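Slogan T-shirt

2020-09-07
By Parviz Hassanpour

A slogan T-shirt is a T-shirt printed with a short phrase, usually on the chest or back. Makers like to claim that such shirts "start conversations". Evidence for this is thin. A survey put out by the clothing firm Pronero in April asked 800 shoppers whether they remembered the last slogan they had read on a stranger, but the firm never published the answers in full.

The origin of the form is disputed. The town of Tunville says a printer named Moradi sold the first ones there, a claim resting on 2 undated receipts. Pulness, a rival label, gives a first run of 3,000 shirts, for which no order book survives.

Wording tends towards the vague. Calls to trust, dream or embrace the moment are common, often in script lettering that is hard to read at any distance.
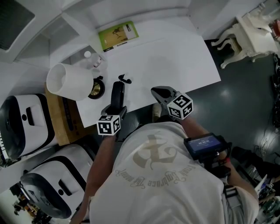
Readers have objected that vagueness is the whole appeal, one of them writing that a shirt with a clear opinion on it gets worn once and a woolly one gets worn for years. No sales figures have been offered in support. Most slogans are dropped within a season, and unsold stock is commonly overprinted or cut up for rags.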